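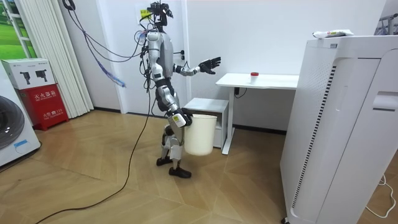
One hand on the bucket, one reaching toward the desk.

Liudmyla Onyshchenko likes to start her working day with a cup and a bucket, and she will happily talk about either one until your coffee goes cold. She leads the household tasks group at Hrynyshyn, where she and Danylo Yurchenko have spent the time since June on a method they call Fimen.

The idea is easy enough to say over a kitchen table. A person steers the humanoid through a chore, the recording goes into training, and then the robot tries the chore alone. What Fimen changes is which recordings get kept. "We used to throw out every run where the operator hesitated," Onyshchenko told me, laughing a little at her younger self. "All those little pauses and second tries – we treated them like typos. Then Danylo asked what would happen if we trained on the corrections and left the smooth parts alone for a while."

So they went back through 1,051 recorded runs and pulled out the moments where somebody fixed a reach that was going wrong. Yurchenko did most of the sorting himself, and he is still a bit proud of it. "You get to know people by how they miss," he said. "I can tell you who was steering from the way the wrist turns."
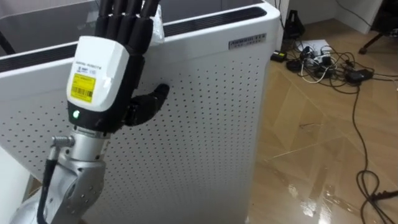
The hand beside the air purifier, fingers straight up.

The result that got them writing a paper came from a set of tidying tasks. With the old selection, the robot finished 9 of 38 trials. With corrections weighted first, the failures dropped to five. Onyshchenko is careful with that number. It was one room, she says, and the same furniture every time, and she wants to see it hold up somewhere with narrower doorways and worse light.

Using both hands is still the sore spot. "Holding one thing while you reach for another sounds like nothing, I know," she said, "but your whole balance is in it, and we don't have nearly enough corrections for that yet." They plan to record more of them over the coming weeks, with Yurchenko steering the first batch.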